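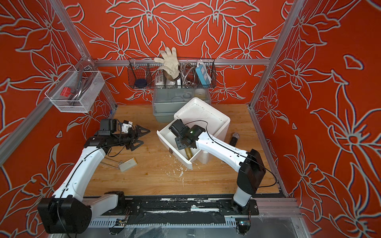 Red lily wallpaper, with the wooden tabletop in front

Subject: Re: [wallpaper-chat] Lining paper first, or straight onto the plaster?

Hello all,

Sorry for the slow reply, I've been up a ladder. Quoting the original question so the digest readers can follow:

> We've just stripped the back bedroom and the plaster underneath
> is a bit of a patchwork -- old filler, some bare bits, a few
> hairline cracks. The paper we've chosen is a big floral on a red
> ground from the Charpentier range. Do we really need lining paper
> or can we size the walls and get on with it? Also, how much extra
> should we allow for the pattern? The shop said one spare roll and
> I'm not sure I believe them.

I wouldn't believe them either! Large flowers eat paper. I did our front room in a big floral a couple of years ago, worked it out on the back of an envelope, bought 12 rolls and had to go back for number 13, which of course came from a different batch. It's behind the bookcase now and I still look at it every time I dust.

On the lining paper, I'd say yes, do it. Patchy plaster drinks the paste at different speeds and you end up with one edge stuck fast and the next one curling off at you while you're trying to slide it into place. Hang the lining sideways so its joins don't fall in the same spots as the top paper, leave it overnight, and you'll have a lovely even wall to work on. I used the Clirar 2 grade, the thicker one, and it covered a multitude of sins (mine, mostly).

The other thing with a strong red is the joins. However careful you are, the paper can shrink a hair as it dries and then you get a thin white line winking at you from every seam. I run a stripe of matching emulsion down the lining wherever a join will land. A tester pot is plenty. Some people colour the cut edge of the paper with chalk as well, but I'm too messy for that and got it on the flowers.

For paste I've gone back to Clakis ready-mixed after a bad time with powder and lumps. It's dearer, but I used to spend half the morning stirring! Do wipe any squeeze-out straight away with a barely damp sponge, and dab it, don't rub, or the red will come off on your cloth.

Start with a full flower in the middle of the wall people see first and work outwards both ways. The corners will be wrong. Old houses are never square and ours is out by a thumb's width from skirting to ceiling. Put the worst corner behind the door.

And write the batch number inside the cupboard door, ours was 212 and I've needed it twice.
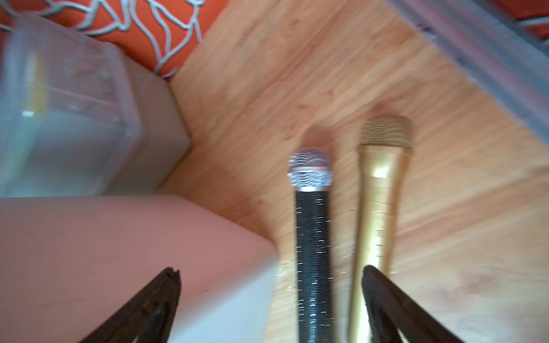
Other bits and pieces

Does anyone have a decent seam roller they'd recommend? My Waltument one has gone wobbly on its pin and leaves a little track down the paper.

Also still after half a roll of the grey leaf border from the March swap, if whoever took it has any left over. Happy to pay the postage -- or send cuttings from the garden, whichever you'd prefer.

Good luck with the bedroom, and do let us know how the chimney breast goes.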